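Malcombe Collectors' Help Desk
Home - My Lots - Bidding - Selling - Help - Contact
6 min read

Ticket: My consigned lots are showing up under the wrong descriptions

Status: Closed

Hi there, I'm writing this up as one long log because the help form only lets me have one open ticket at a time, and I've got several things going on that I think are all the same thing. I've sold through the Malcombe site for years (mostly antique prints, the odd watercolor, a few boxes of sheet music when my aunt moved) and I've never had a mess like this one, so bear with me!

What I was trying to do

I had 12 lots to list for the fall paper and prints sale. Botanical engravings, a pair of county maps, a big folio of fashion plates, and a framed steel engraving of a harbor that I've been putting off selling because I like it too much. I typed all the descriptions in the Pretorius cataloging program on my laptop, like I always do, exported the file and uploaded it through the seller page.

Upload went through fine. Green check mark, nice little message, off I went to make dinner.

What happened instead

When I looked at the preview, lot one was right and everything after it was off by one. The fern engraving had the text for the county maps. The county maps had the text for the fashion plates. My harbor had no text at all, just the title "Untitled" and a starting bid of 900 dollars, which made me laugh and then made me feel a bit sick, because that's a lot more than I'd ask for it and the preview said it was going live in two days.

I should say the lot numbers and the photos stayed together. It was only the words and the prices that slid.

Things I tried on my own

First I deleted the whole upload and did it again. Same result, same slide.

Then I tried a different browser, which I know is what you always ask us to do first, so I'm getting it out of the way. No change.

Then I opened the export in a spreadsheet. Every line looked okay to me, but I noticed the measurements had gone funny. Where I'd typed 7 1/2" the inch mark had turned into two inch marks in some rows and vanished in others. I didn't think much of it at the time. (Keep reading.)

I also tried typing one lot directly into the seller page by hand, no file at all, and that one came out perfect. So I knew it wasn't my account.

First reply from the desk

Sandra Lockwood picked this up and was lovely about it. She pulled my lots out of the preview so nothing could go live with the wrong price, and she asked me for the original export and for the version number of Pretorius. I didn't know there was a version number. It's under the Help menu, if anyone else is hunting for it.

She wrote back that the site reads an inch mark as the start of a chunk of text, and it keeps reading until it finds another one. So one lonely inch mark in the measurements of lot one was swallowing the start of the next line, and that's where the slide came from. She said they see it with framed things more than anything else, as people give the sheet size and then the frame size and there are quote marks all over the place.

Second try

I changed every inch mark to "in." and uploaded again. Much better! Eleven of them came out right. The harbor was still blank, though, and now it had a starting bid of zero, and I'm not sure that's an improvement.

Sandra passed it along to Hamidreza Mirzaei, who looks after the import side. He asked if I'd pasted that description in from somewhere. I had. I'd copied it from an old Dralitbridge dealer listing I'd saved back when I bought the thing, then tidied it up. He found a hidden line break sitting in the middle of it, right after the bit on the plate mark and the foxing in the lower margin. You can't see it in Pretorius at all. The description also ran over the limit, which is 1,000 characters, and that's on me - I do go on.

What fixed it

For anyone who lands here with the same trouble, these are the steps I ended up with.

1. In Pretorius, open each lot and swap the inch marks for "in." before you export. Check the title field too, I missed one there.

2. If you pasted any description from a website or an email, paste it into a plain text window first, then copy it from there into the lot.

3. Export again with a new file name. The seller page seemed to hang on to my old file when I used the same one. 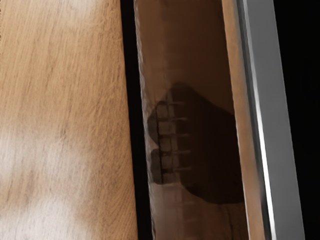
4. Upload, then open the preview and read the first lot, the last lot and one in the middle. Look at the prices as well as the words.

5. Only then press Submit for sale.

All my lots went through after that, harbor included, with the right estimate on it. I did ask whether the Skostbridge importer (the other one on the drop-down list) would have caught the problem, and Hamidreza said it handles inch marks better but throws out fractions, so I'll stay where I am, thanks.

One small request while I've got you. Could the green check mark not show up until the text has been read properly? I went off and made a whole lasagna thinking I was finished. Even a little note saying "please check your descriptions" would do it.

Happy for this to be closed. Thank you both, and Sandra, yes, I'll send the second batch of botanicals once I've measured them.

Last updated 09/12/2024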